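News > Local Government > Elections

Curkmont declares new shire council as Hodovine ward goes down to the last box

Curkmont has a new council, and what a count it was! The returning officer declared all 7 seats in the shire hall late in the afternoon, with people standing three deep at the back and a fair few kids sitting on the steps outside waiting for the sausages to be ready.

The closest result by a long way was in Hodovine ward, where 1,246 formal votes were cast and the winning margin was small enough that scrutineers from both camps asked for the bundles to be gone through again. They were, twice, and the numbers held. The sitting councillor, who has held the ward for three terms, crossed the floor to shake hands before the declaration had been read to the end, and the applause for that was as loud as anything the winners got.

It's the first full election since the shire redrew its boundaries, and the change showed. Mandagi, which used to be lumped in with the river farms and had to share a councillor with them, voted as a ward of its own for the first time. Turnout there was the best in the shire. Polling officials at the Mandagi school said the queue was out past the bike racks before the doors opened at 8 am, and it hardly let up until lunch.

Codell returned its councillor unopposed, so there was no ballot for the ward seat, but locals still came in to vote on the shire-wide question about keeping the three small libraries open. That question passed in every ward. The result isn't binding on the new council, though five of the incoming members said during the campaign that they'd honour it, and it'd be a brave councillor who went the other way now.

Postal votes made the difference in more than one spot. The shire sent out more postal packs than at any election before it, many of them to families on the outer properties who face a long drive over unsealed road to reach a booth. In Hodovine, 231 postal votes came back in time to be counted, and the lead changed hands twice while they were being sorted. A handful arrived too late and had to be set aside. The returning officer reminded everyone at the declaration that the return address is printed on the envelope and that the shire office has an after-hours slot, which got a laugh from the back rows and one or two guilty looks.

There'll be four new faces around the table. Two of them are under 30, a first for Curkmont, and one has been coming to council meetings in the public gallery since high school. The new members were handed their certificates one at a time, and each was asked to say a few words. Most kept it short. The incoming Mandagi councillor got the biggest cheer of the afternoon with a promise to hold a street meeting every month "rain, hail or flies", starting at the town end and working out towards the silos.

The other big talking point was the mood. Local elections can be a bit flat, and this one wasn't. The candidates' forum at the Codell hall drew such a crowd that the side doors had to be opened and the speakers turned around so people on the grass could hear. Roads came up at every forum, as they always do, along with the swimming pool and the future of the old grain store. The pool in particular had people fired up. The outgoing council put off the repairs when the quotes came in high, and every winning candidate has said they want it sorted before another summer goes by.

The roads question will be harder. The shire has a long list of culverts and crossings waiting on money, and the new council will have to decide early on whether to spread the work across the wards or finish the Hodovine road first. Expect a good, noisy debate on that one. The gallery seats are free and the urn is always on.

Nomination numbers were up too. Each candidate had to lodge a $500 deposit, refundable to anyone who polled above the threshold, and there had been some worry the fee would scare people off. It didn't. Apart from Codell, every ward had a contest, and most of the candidates who missed out will be getting their deposits back. Several said afterwards they plan to have another go. One was already handing out a phone number for people who'd like to help next time, which is keen.

The first job for the new members is to be sworn in, and after that they'll elect a mayor from among themselves. Two councillors have said they'll stand and a third is thinking it over. The vote is by show of hands in open session, so anyone who wants to see how their councillor votes can come along and watch. The meeting will be held in the main chamber in March, starting at 6 pm, with the annual budget workshop to follow a fortnight later.

Full figures for each booth are pinned up in the foyer of the shire office and will be posted at the Mandagi, Codell and Hodovine libraries as well. Voters who got a letter about not voting have until the date printed on it to reply, and can do it by mail or over the counter.
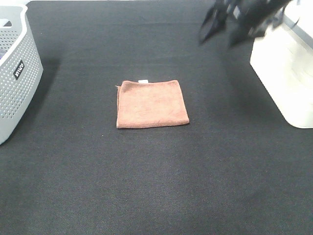
Also in shire news

Mandagi footbridge to reopen for walkers once the new handrails are in. Cyclists are asked to keep using the lower crossing for now.

Green bin pick-up in Codell moves to fortnightly from March. New calendars are at the post office counter.

Entries are open for the Hodovine show's cooking and garden sections. Forms close at 4 pm on the last day of the month.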